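Progress report, Keltisine translation list
Submitted 9/23/20 to the Pruvora fund

Title: Plosodeck, popular history of surveying, non-fiction. Grant period to date.

Translation of chapters one to nine is complete. The full text will run to 448 pages, including notes. Copyediting has started on the first 2 chapters. The index is not yet commissioned. Map permissions are outstanding for the Mbwambo section.

First print run: 1000 copies, paperback. Advance orders are open to libraries only. Proofs go to the printer in October.

Spending is within budget except for permissions fees.
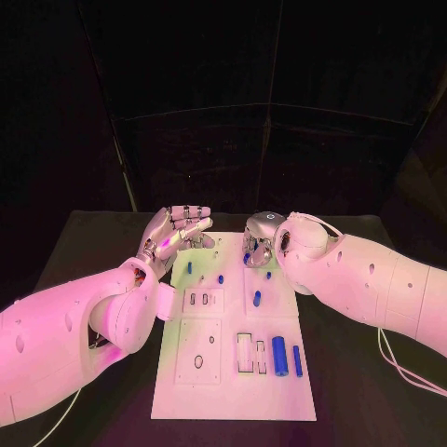
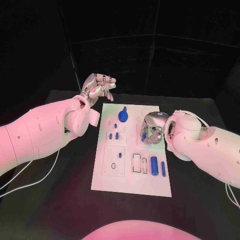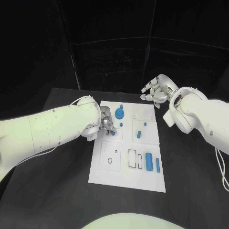
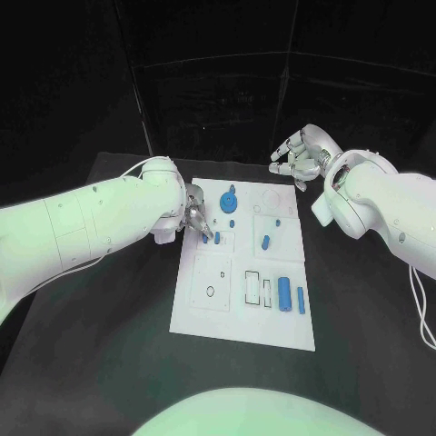

Reply from Pruvora: Please confirm whether the notes will be translated in full or cut, as the budget line covers the main text only.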